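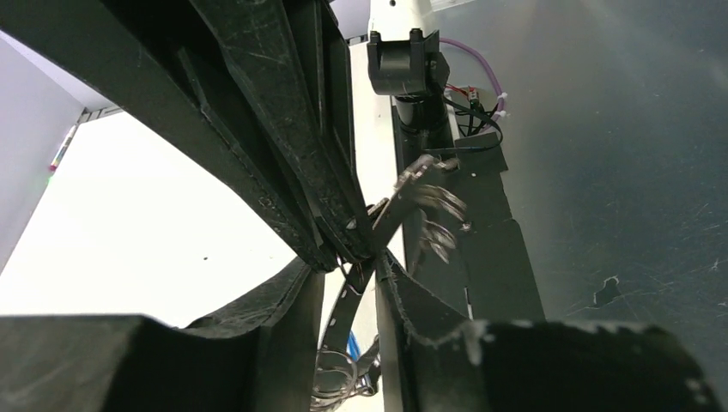 Progress Report: Folded Goods Handling and Storage, Grelluston Site
Prepared for the Prullari Fund
Date of issue: 2019-10-02

1. Scope

The report covers work on the sorting, folding and storage of dark sheet goods held at the Grelluston site. The goods are protective covers, drop sheets and equipment wraps returned from hire. The grant pays for shelving, folding trials and the condition survey. It does not pay for replacement stock.

2. Work completed

Intake records now exist for 2,222 items. Each record gives the size, the material as stated by the supplier, the storage bay and a condition grade. Items that came in without a supplier label are entered as "material not confirmed" and will stay that way until the Warrier workshop has tested a sample.

The condition survey has been carried out on 801 items. Surface wear was graded on a scale of 1 to 4. Scratches and white scuffs on the black covers were graded together, as the two are hard to tell apart under the bay lighting. Dust was noted but not graded. Frayed fibers were recorded by location, with creases and corners listed separately.

Three folding methods were tried on a set of 100 black covers:

Flat fold. Gives an even stack but needs a table longer than the cover. Slow for one person.

Roll. Quick, and leaves few hard creases. Rolls do not stay put on the open shelves without a strap.

Pleated fold, gathered at one point. The cover is laid in long overlapping pleats that are drawn together and held at the narrow end. It takes the least floor space. The ridges stand up stiffly and the outer edges are exposed to rubbing.

The pleated fold has been adopted for covers going into the tall bays. Flat folding is kept for anything graded 4.

3. Problems

Lint moves from older covers to newer ones when they are stacked together. Bays 2 and 3 were emptied, vacuumed and refilled by grade, which took six working days that were not in the plan.

The Zoro stock database does not accept more than one damage location per item. Extra locations are being typed into the notes field for now. This makes searching slow, and the notes will have to be moved by hand if the field is changed later.

Delivery of the second set of shelves slipped by two weeks. The uprights are in place. The cross braces are still on order.

4. Spending

Spending is within the approved budget. The extra cleaning time was met from the contingency line. No transfer between budget lines is requested.

5. Next period

Survey of the remaining items, starting with the tall bays.
Fitting of cross braces on delivery.
Sample testing at Warrier for items with no confirmed material.
Written folding instructions for hire return staff, draft due in November.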